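# "It's a cup. What did you expect it to do?"

2023-06-05

The woman who runs Plekico does not like the word "system." She used it four times in the first ten minutes of our talk and winced at three of them.

Plekico sells colored tableware and blocks for young children: cups, bowls, cubes, the sort of thing that ends up under the couch. The set I came to ask about is called Trikska, and it went on sale in February. The box says it "builds sorting skills and calm tidying habits." I have two children and have read a lot of boxes. I asked her what that sentence was based on.

"Parents told us their kids sorted the cups," she said. "Then they put them away. We wrote it down."

Was there a study?

"There was a survey. We mailed 3,000 cards and got 245 back."

I pointed out that people who mail back a card about cups may already be people who care a great deal about cups. She didn't argue. "Those were the happy ones," she said. "I know that. The others had better things to do, or they hated it and threw the card out. I can't tell you which."

It was the most candid thing anyone in the toy business has said to me, and it made me trust her a little more and the box a little less.

We were sitting in her kitchen, which doubles as the office. She had a bag of the cups by her chair and kept reaching in for one when she wanted to make a point. Her main point was that color does most of the work. A child who can't yet say "the small one" can say "the blue one," and can be asked to find it. She thinks that is reason enough to make them in different colors and that everyone who sells this stuff, her own firm included, has piled far too much on top of it.

So why pile it on?

"Because the set next to ours on the shelf says it makes your child a genius," she said. "You try selling a cup that says 'cup.'"

She has tried. An early version of the box carried only a list of what was inside. The first store to stock it, a place called Tesfamariam, sent most of the order back after a season. The owner there told her that shoppers picked it up, turned it over looking for the promise, and put it down again. The new box went out a few months later with the line about calm tidying habits, and they sold 2,605 sets by the end of May. She gave me that figure without any pride that I could hear.

I asked about the tidying part, which is the claim I find hardest to swallow. In my house, a bowl and a few cups that nest together get nested by an adult at nine at night. She laughed, then got a bit defensive.

"Nesting is the part they like," she said. "You put the small one in the big one and it's gone. For a two-year-old that's a trick. They'll do it over and over. Is that tidying? You can call it that. The next thing they do is dump it all out again, and you can't call that tidying."

The bowls are the part she is proudest of. She wanted one wide enough that a child could miss by a little and still get the thing in. Most play bowls, she says, are scaled down from real ones, and then grown-ups wonder why everything lands on the floor.
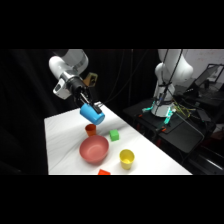 Do the colors have to match, orange with orange and so on?

Leave that to the child. She says the sorting cards that used to come with the set were dropped, as most families lost them in the first week and the children went on playing the same way.

I wasn't ready to let the cards go that easily. If the sorting cards made no difference, I said, then what is left of "builds sorting skills"? She looked at the cup in her hand for a while.

"Maybe 'lets them sort,'" she said. "If they want to. Some of them want to bang things."

Would she put that on the box?

"No."

There is a rival set by Jamow that comes with a printed 'tidy path' to follow, a mat with a marked spot for each piece. She bought one to see what the fuss was about. Her view is that the mat turns a pile of nice objects into a chore with one right ending. I think she has a point, though she also has a competing product to sell, and I told her so. She said that was fair.

On blocks she was less sure of herself. The cubes were added late, mostly so that there would be something to put in the cups. Parents asked for more of them and she still doesn't really know why. Her best guess is that a block stays where you set it down. "A cup rolls," she said. "A cup is always on its way somewhere."

I asked what she would tell someone standing in a store with the box in hand, wondering if it was worth the money.

"If you have cups at home your kid is allowed to touch, use those first," she said. "See if they care. If they do, ours are a good size for the hand and the colors are easy to tell apart. That's what you're paying for."

And the calm?

"I've never seen it," she said. "A few people wrote it on the card - I think two of them had the same handwriting."

She is reprinting the box this fall. The line about sorting skills is staying, she told me, and the one about calm is still being discussed with the person who does her sales. She walked me to the door with the bag of cups under one arm and asked if I wanted a set for my kids. I said I'd rather buy one, and she told me which store had it cheapest.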